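3. Do weather sayings work?

Primlow's almanac promises that a mild January means a late spring. We checked it against 20 years of station records from Mesar and found a match in three. Nandini Murthy thinks our cutoff for "mild" was too strict. Maybe — but the almanac gives no cutoff at all, so any winter can be made to fit.

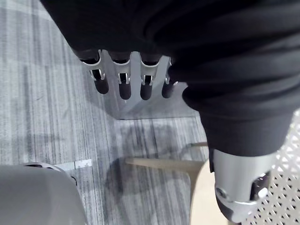
4. Problems with our data

The station moved in 2000, and the log doesn't say how far. I would not trust the last readings much.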